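Why do tires have grooves?

I used to think the zigzags on a tire were just there to look cool. I was wrong! 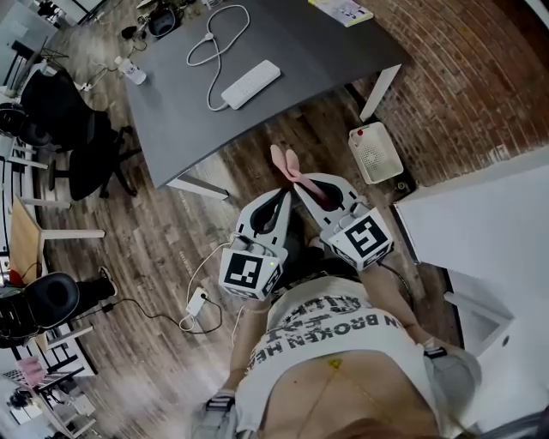
Vega wrote in to ask: if grooves help cars grip, why do race cars have totally smooth tires?

Great question, Vega! Smooth tires (racers call them slicks) put more rubber on the road, and more rubber means more grip. On a dry track they're awesome. But rain changes everything. Water gets squeezed between the tire and the road, and if it can't escape, the car starts to float on it! That's called aquaplaning, and it's as scary as it sounds.

Grooves are like tiny gutters. They give the water somewhere to go so the rubber can touch the road again.

I watched a wet race at Plerness one September. It was 40 laps long, and by lap 30 the puddles were huge. Fiifi Mensah came into the pits, swapped his slicks for grooved tires and passed four cars!

Next time you're near a parked car, look for the grooves. Ask a grown-up first, and stay away from moving cars.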